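Pot weights, end of winter
03/03/2026
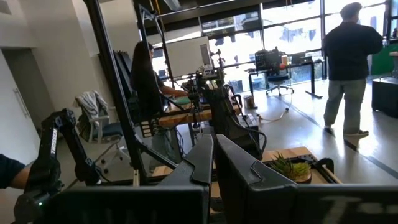

Weighing a succulent is a lot of work to learn what a thumb on the lowest leaf would say for free, according to a comment left under the September entry. The same comment goes on that leaves soften before any harm is done, and that a plant kept on a scale ends up being watered for the sake of the scale.

I have had that comment open in a tab for a few days. The first half is fair for plants with thick, flat leaves. It doesn't hold for the narrow stiff ones, which feel the same at full water and well past the point where I would want to act. I tried it over the winter. Before each weighing I pressed a leaf and wrote down a guess, wet or dry, in the left column. On the echeveria the guess and the scale agreed nearly every time. On the haworthias the left column is close to useless, and on the aloe I gave up guessing before the new year.

The second half of the comment I can't answer from the log. It may be right. I have moved a watering forward by a day so the numbers would line up with a page break.

Method, unchanged from September, written down again so I don't have to go back for it:

Pot goes on the scale in the morning before the blinds are opened. Saucer off. Wait for the reading to settle. Write it in pencil. Dry weight is the reading after which the pot loses nothing for two mornings in a row. Full weight is taken after soaking and one hour of draining on the rack. Water when the pot has been at dry weight for a week in winter, or two days in the growing season.

The big aloe in clay came in at 1760 g this morning. It has been falling slowly since the last soak and isn't at dry weight yet. Clay makes this one awkward. The pot itself holds water in its wall and gives it up later than the mix does, so the curve has a long flat tail and the two-mornings rule triggers late. I should have weighed the pot empty, once baked dry and once soaked, before planting. I didn't, and I'm not going to unpot it to find out. Note for the next repotting: weigh the empty pot.

The plastic pots are much better behaved. They fall fast, then level off, and the bend in the line is easy to see even in pencil.

Mix. The old bag from Kanaan is finished. It was mostly peat with a little perlite, and once it dried out fully it refused water. I would pour, the water would run down between the root ball and the pot wall, and the full weight would come out well short of what it had been the month before. For a while I read that as the plant having shrunk. It was the peat. Bottom soaking fixed it each time, at the cost of an evening with pots standing in the dish tub and nowhere to wash up.

The new mix is pumice from Ondcombe, bark fines, and a share of ordinary potting soil. I ran the pumice through the 5 mm sieve and kept what stayed on top. What fell through is in a bucket by the back door, to go in the seed trays. I rinsed the kept part until the water ran clear, spread it on newspaper and left it overnight. Mixed by volume with a yogurt tub as the measure, then weighed a filled test pot with no plant in it: 700 g dry. That pot is now the control. It sits at the end of the shelf and gets soaked whenever its neighbor does. Comparing the two should show how much of the loss is the plant and how much is plain evaporation from the surface. I'm annoyed not to have done this in September, since a whole winter of numbers has no control next to it.

Repotted into the new mix today: both haworthias and the small gasteria. The gasteria had more dead root than live. I took off everything that pulled away with a light tug and left the rest to callus on a paper towel for the afternoon. It went into a smaller pot than it came out of. No water for any of the three until next week, so their columns start blank.

The aloe stays as it is. The echeveria stays as it is too. It is leaning, but there's no gain in moving it just before the light changes.

Light. The shelf lamp is an Etora bar, 4000 K, on a plug timer. The timer lost its setting in the power cut last month and had been running off schedule, on through the evening and dark in the morning. I only noticed when I came in early to weigh and the shelf was dark. I can't tell from the weights when the shift began. There is a small step in the echeveria line that might be it, or might be the radiator being turned down in the same stretch. Timer reset this morning. I have written the correct on and off times on tape and put the tape on the plug.

The lamp bar was also hung lower at one end than the other. Leveled it. The gasteria end had been getting the closer light, and the leaf tips there have some red in them. I will see if it fades.

Water. Still using tap, left standing in the can. The tap in Sketidville is hard enough to leave a white ring on the clay, and the ring on the aloe pot is now wide enough that I scrubbed it with vinegar and a nail brush. Most of it came off. I then had to accept that the pot's weight had changed by whatever I scrubbed away plus whatever vinegar soaked in, and I have drawn a line across the aloe column at today's date. The reading given above was taken before the scrub. Tomorrow's goes below the line.

I have thought about collecting rain off the shed roof. The gutter is full of moss and the downspout ends in the neighbor's side of the fence. Not this year.

Scale. Checked against the brass weights from the kitchen set, cold and then again after it had been on for a while. It drifts upward slightly as it warms. I had been weighing in shelf order, left to right, which means the pots at the right end have always had the benefit of a warmer scale. The drift is smaller than the daily loss in a plastic pot but not smaller than the daily loss in the aloe near the end of its tail. From now on: switch on, fill the kettle, make coffee, then weigh. Batteries replaced while I had the cover off. The old ones had begun to leak at one contact. Cleaned it with a cotton swab.

Pests. Mealybug on the echeveria again, in the crown, where it was before. Alcohol on a brush. Checked the undersides of the others and found none, though the gasteria has a scar near the base I don't remember. Quarantine isn't practical on one shelf. I have moved the echeveria to the kitchen sill, which will spoil its line on the chart, as the sill is colder and gets afternoon sun. New page started for it.

Pages are running out in this book. The next one should have wider columns. I have been writing the guess and the reading into the same square and some of the January entries can be read either way.

To do: sieve the rest of the pumice. Find the second rack. Soak the control pot when the small aloe offset is soaked, probably next week. Reply to the comment, and say that the thumb wins on the echeveria.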